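Parish loses 53 years of marrow records, finds most of them again

2020-05-21

The Lenura Giant Vegetable Society has recovered almost all of its missing show results, ending a dispute that had kept two families from speaking since December.

The results, which go back 53 years and cover everything from marrows to a short-lived class for amusing carrots, had been typed up by former show secretary Nest Ruddock over two winters. They were then saved in one place, and the society moved on to arguing about onions.

When the trouble came, members were left with 3000 missing entries and a great many strong memories, few of which agreed.

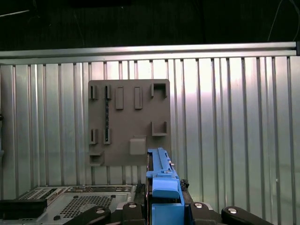
A grey pegboard panel against a corrugated metal wall.

Chief among the disputes was the heaviest marrow title, claimed by both the Guillot and Fomard families. Each produced a photograph of a grandfather holding something large and green. Neither grandfather had thought to hold a ruler.

Mrs Ruddock, who is 97 and still grows leeks, was asked to settle the matter from memory. She declined. "I remember perfectly well who won," she said. "I also have to live next door to one of them."

The entries came to light after Apolline Roussel, the current show secretary, found a set of discs in a biscuit tin marked "string". They hold every result up to the 2000 show, including the marrows. The title belongs to a Mr Vuvarow, who entered once, won by a wide margin and moved to the coast.

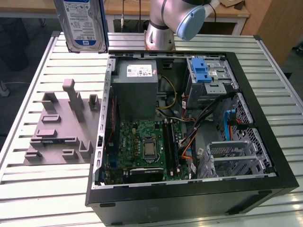
An opened desktop computer on its side, with a 1.0TB Western Digital hard drive at upper left.

Both families have asked for the scales to be looked into. Ms Roussel said the scales were sold years ago - to a Guillot, as the Fomards were quick to point out.

Copies of the results will be on sale at the village shop. Entries for this year's leek class close on Saturday.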